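工单类别：设备合规 / 线缆与工装管理
工单标题：Lasska 拣选单元腕部线缆敷设与作业规范不一致，申请核查
提交单位：Endum 自动化运行组
受理单位：Skovutard 技术支持中心
优先级：中
状态：整改中，待复验

一、问题描述

Lasska 拣选单元在六月例行点检中，控制器三次记录“末端通信瞬断”报警，均出现在第六轴大角度回转阶段。报警可复位，复位后单元能够继续运行，未造成物料损坏。运行组按《机器人单元线缆与工装管理规范》（以下简称《规范》）第四章自查，认为腕部外置线缆的固定方式可能不符合要求，现申请技术支持中心核查并给出处置意见。

二、运行组已完成的操作

1. 重新插拔控制柜侧通信接头，报警未消除。
2. 更换交换机端口，报警未消除。
3. 将第六轴速度上限由 80% 降至 20%，连续运行 325 个循环，无报警。
4. 恢复至 80% 后，报警再次出现。

三、受理意见（第一次回复）

速度降低后报警消失，初步判断与线缆动态受力有关，暂不考虑更换通信模块。请运行组补充腕部及料箱区域的现场影像，并停止使用高速程序。影像应能看清线缆在腕部的走向、绑扎位置以及料箱与末端的相对关系。

四、现场资料

运行组补充资料如下，机械臂末端位于料箱内物料上方。

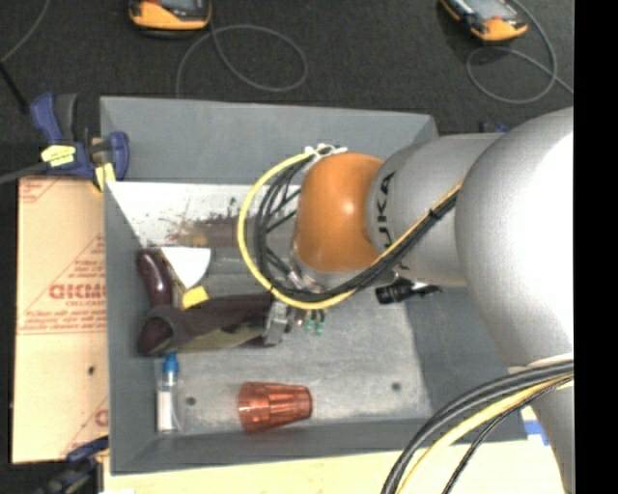
图1 腕部线缆走向及料箱作业区

五、核查意见（第二次回复）

经技术支持中心审阅，意见如下。

（一）关于腕部线缆。黄色线缆在橙色腕关节外侧形成较大弧圈，黑色线束沿其内侧同向敷设，并在关节左侧自行交叉。《规范》第4.2条规定，动态段线缆应保持平行，不得交叉或相互叠压；第4.3条规定，弧圈余量应以满足全行程回转为限。请拆除现有绑扎，理顺后重新敷设，并在第六轴正负极限位置分别确认余量。

（二）关于绑扎。关节上方白色扎带尾端外露，应齐平剪除。灰色连杆上的黑色扎带位于线束跨越连杆处，该位置不得作为固定点，应移至交叉消除后的平直段。动态段推荐使用带衬垫的线夹，扎带仅允许作为临时措施，使用期限不超过一个班次。

（三）关于料箱固定。料箱左上角可见夹具夹持箱壁。《规范》第5.1条要求料箱至少在对角两处受到约束，请运行组核对其余固定点，并将结果填入点检表。木质台面上的蓝色胶带如系定位标记，应改用永久标识；如无用途，应予清除。

（四）关于作业区周边。料箱后方深色地面上有两台橙黑色手持设备及细线缆。《规范》第6.4条规定，自动模式启动前，手持设备应归位至指定挂架，线缆不得散置于地面。

（五）关于试验物料。箱内同时有细长透明瓶及横置的半透明铜红色杯等形状差异较大的物品。使用此类混合物料测试时，应在程序中单独登记物料清单，不得沿用单一物料的夹持力参数。

六、整改记录

运行组于 14:00 将单元切换至手动模式，完成断电挂牌。腕部线束全部松开后重新排列，通信线缆与其余线缆分层固定，层间以衬垫隔开。更换由 Özkan 供货的线夹，旧扎带全部拆除并清点回收。拆检时发现通信线缆外护套有一处轻微压痕，芯线导通测试正常，依《规范》第4.6条按预防性更换处理。

手持设备已归位，台面胶带已清除，料箱固定点已核对并登记。

七、验证要求

1. 低速（20%）空载运行，全程目视确认线缆无拉紧、无刮擦。
2. 恢复 80% 速度，连续运行 2000 个循环，不得出现通信类报警。
3. 运行结束后复查线夹紧固状态及护套表面。
4. 验证记录与本工单一并归档，保存期限按《规范》附录乙执行。

八、当前进展

第1项已完成，结果合格。第2项正在进行，截至本次更新已完成 325 个循环，无报警。未完成全部验证项目前，该单元不得转入无人值守运行。复验结果由 Endum 自动化运行组在本工单内续报。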